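**24 de noviembre de 2024**

Me habían vendido el camino de Vevstead como «la mejor ruta llana de la costa». Llana es, eso lo firmo. De lo otro tengo mis dudas. Abro hilo.

---

**La guía.** La de Gorkumis le dedica 2 páginas y usa la palabra «infinito» en las dos. Un camino asfaltado entre hierba y agua no es infinito, es un camino. Pagué 20 euros por esa guía, así que me permito la queja.

---

**El firme.** Asfalto oscuro, recto, sin bordillo que separe del césped. Para quien va en bici, estupendo. Para quien busca «senderismo salvaje» (página 34), pues ya me dirán.

---

**El tiempo.** La aplicación de Zuccaro prometía sol toda la mañana – yo salí con gafas oscuras y volví con ellas en el bolsillo. Lo del cielo enorme sí es verdad. Lo de «luz mediterránea» lo escribió alguien desde una oficina.

---

**El paisaje.** Hierba, árboles a lo lejos, más hierba. Hay quien lo encuentra hipnótico. Yo a ratos también, no voy a mentir, sobre todo donde el talud baja hacia el agua gris. Pero de ahí a hacer 299 kilómetros para verlo hay un trecho.

---

**Las fotos.** Juzguen ustedes: 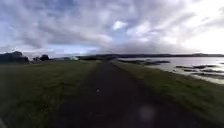
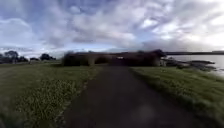
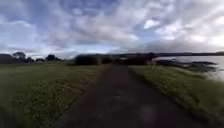
---

**¿Volvería?** En junio, quizá, y con bici. Omari alquila cerca del aparcamiento y dice que entonces el prado «estalla de color». Lo creeré cuando lo vea.

---

**Para los que preguntan por los bancos:** no me senté en ninguno. Lleven agua y algo de abrigo, que la guía tampoco lo menciona – en su infinito no debe de hacer viento.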